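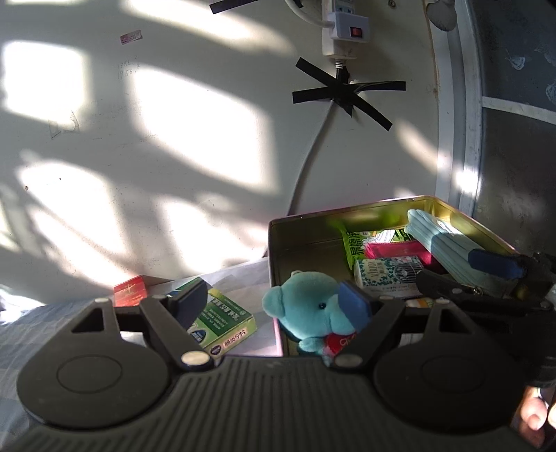

Can a machine tidy your bedroom yet? A talk with an engineer from Ladberg

The engineer I met at Ladberg has worked on household chores for six years. She does not sell robots, and maybe for this reason she speaks about them calmly. We sat in the small kitchen of the Prumuvdale office at four in the afternoon, and I began with the question every reader sends me: when can I buy one?

"For which chore?" she asked back. "If you say the whole house, I have no date for you. If you say putting small things into a box, we can talk."

Small things into a box is her present work. People do the chore themselves with grippers held in the hand, and the recordings are used to teach the arm. Her group has 2,464 of them so far, and most were made in normal homes, on beds and kitchen tables. A gold tin on a bed, a medicine box, a teal teddy bear in a red shirt: such things she prefers to the clean blocks of a laboratory.

"A block is the same from every side," she said. "A bear is soft. You press its face and the face moves. A medicine box is light and stiff, and if you press too hard you have a crushed box. The hand must treat the two differently, and a person does it without thinking."

I asked about sunlight, which I would never have considered a problem. She laughed a little.

"The sun through window bars is terrible for us. There are stripes on the wall, stripes on the bed. You and I see one sheet. The program may see many edges. And a shiny tin gives the light back in yellow."

In June they gave the arm a test of 132 objects, one at a time, to be put into an open tin. It managed 39 of them without any help. With a person allowed to correct it once, the result was better, but she did not want to give me that number before it is checked.

The slow part is the packing. When a tin is already full, each new thing must find a gap, and something folded may spring open again. "We had one run of 45 minutes for a tin that my mother fills in one," she said. "I was still happy with it - the lid closed."

At Vasilakis, a shop supplier where she worked before, the same questions came from the other side. The shelves were straight and the lamps never changed, so the machines could do more. "But the customers put the soap where the tea should be," she said. "Then the machine stops and somebody walks over."

Her group now tests a softer fingertip from Indura. She hopes it will help with cloth, and she makes no promise about socks.

Before I left I asked whether she has any robot at home. She has a vacuum cleaner, and she lifts the chairs for it every morning.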